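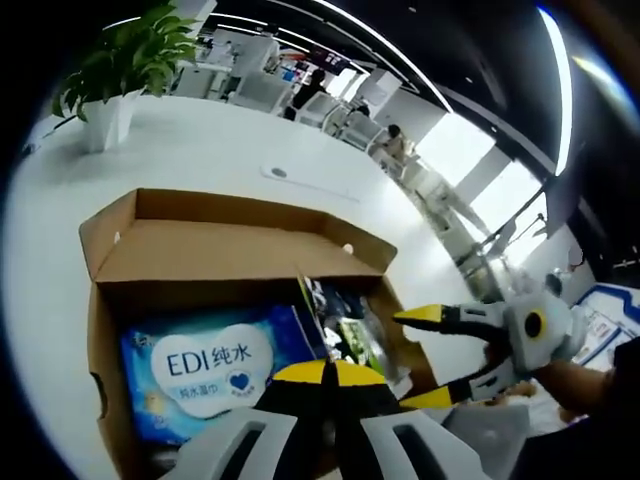
**Why do people flush wet wipes when the packet asks them not to?**

Mostly because the toilet is nearer than the bin, and in many bathrooms there is no bin at all.

## 1. How the project started

This report is the final work for the module Water and Households. Our group had four members, and I wrote the text with corrections from Kevin Cárdenas, who also made the interview form. The field work was done in June in Skarnis, a small town where the sewer pipes are old and quite narrow. The pumping station on the river side stops several times in a year, and the people who clean it told us that the reason is nearly always the same: cloth, fat and wipes which have twisted together into a kind of rope.

At first we wanted to study only the fat. After our first visit to the station we changed the subject. The foreman, Mr Guzmán, showed us what he had taken from the pump that morning. It was grey and heavy and we could still see the edges of the single wipes in it. He said that toilet paper has never stopped his pump in all his years of work.

## 2. What we wanted to know

We had two questions. The first is about habit: where do the households of Skarnis put a used wipe? The second is about material: what does a wipe do in water, compared with toilet paper?

We did not study the cost for the town. The office could not give us the bills separately for each street, and I prefer to leave this out than to guess.

## 3. The household survey

We put a paper form in the letter boxes of two districts, Gristwood and the streets behind the old market. Gristwood has mostly family houses, and the market streets have flats with small bathrooms. We received 587 forms that could be used. Forms with no answer to the main question were removed before we began.

The form was short. It asked if the household buys wet wipes, for which purpose, where they are thrown away, and if there is a bin in the room with the toilet. There was also an empty space for remarks, and this space gave us more than we expected.

The most common uses were cleaning of hands, care of babies and wiping of kitchen surfaces. People who use wipes in the kitchen nearly always put them in the kitchen bin. The problem begins with wipes used in the bathroom. In Gristwood most homes have a bin beside the toilet and flushing was not common. In the market streets many bathrooms have no bin, and there the answer "in the toilet" came much more often.

Some remarks from the forms, copied as they were written:

- "It goes down without problem so I thought it was all right."
- "The bin smells in summer."
- "My packet says flushable, is this not true?"
- "I was never told. My mother did the same."

The remark about the smell came from several persons, and we should take it seriously. A bin with a lid would help, but in a very small bathroom the lid hits the washbasin. One lady in the market streets drew us a little plan of her bathroom to show it!

## 4. The water test

For the second question we used the school laboratory. We took large glass jars with screw lids and filled them with tap water from the same tap. In each jar we put one sheet: toilet paper, kitchen paper, an ordinary wet wipe, or a wipe sold as flushable. Then we turned the jars over by hand, slowly, and looked at them at fixed times. We repeated the whole test 3 times with new sheets.

The toilet paper came apart very soon and the water became cloudy. The kitchen paper was softer but stayed in large pieces. The ordinary wipe did not change in a way we could see, even when the jar was left until the next day. The flushable wipe lost some fibres at the edge - but the middle part stayed whole, and we could lift it out with a fork.

The weak point of this test is the turning by hand. Kevin turns faster than I do, and we noticed this only in the second round. For the third round we used the slow mixer, a Hirkon, which the laboratory has for soil samples. The order of the results was the same, so we kept all the rounds, but the times from the first round should not be compared closely with the others.

We also do not know how a jar compares with a real pipe. A pipe has roots, rough joints and fat on the walls, and a wipe can catch on these things before it has moved very far.

## 5. What we propose

We discussed our results with Mr Guzmán before writing this part. He did not believe much in posters. There was one in the entrance of the town hall for years and he thinks that only the people who work there have read it.

Our first proposal is that the housing office gives a narrow bin with a lid to each flat in the market streets. The second is a short notice with the water bill, with a photo of the blocked pump and one plain sentence: only paper goes in the toilet. We tried longer sentences on our families and they stopped reading.

If another group continues this work, they could repeat the form after the bins are given out. They should also ask about cotton pads and dental floss, which we forgot, and which Mr Guzmán finds in the pump as well. The blank form and the tables of answers are kept with the module teacher.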